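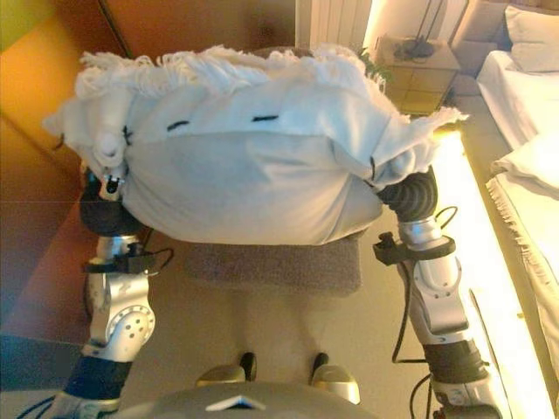
## 3.2 Two-arm hold controller

The planner treats the fringed bundle as a single load shared between both grippers. Each arm runs its own impedance loop, and a supervisor written in Gikine keeps the distance between the wrists within 40 mm of the value stored at grasp. Lewis Forsyth wrote the supervisor; the logging tools were taken from Kandari.

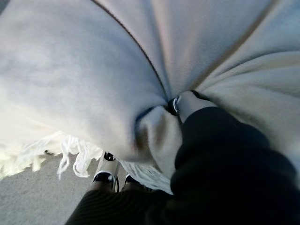
Grasp points are chosen from the wrist view. Folds that converge on one point are scored as a pinch, and the fringe is masked out first, as loose strands gave false edges in the Castellanos segmenter. The training set held 1082 wrist frames, of which 208 were kept for testing.

Known fault: the supervisor can lag by up to 2 control cycles when both wrist streams are being recorded.
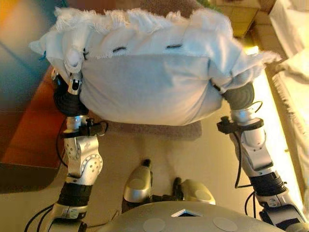 *Figure 3.4: Two-arm hold, head view.*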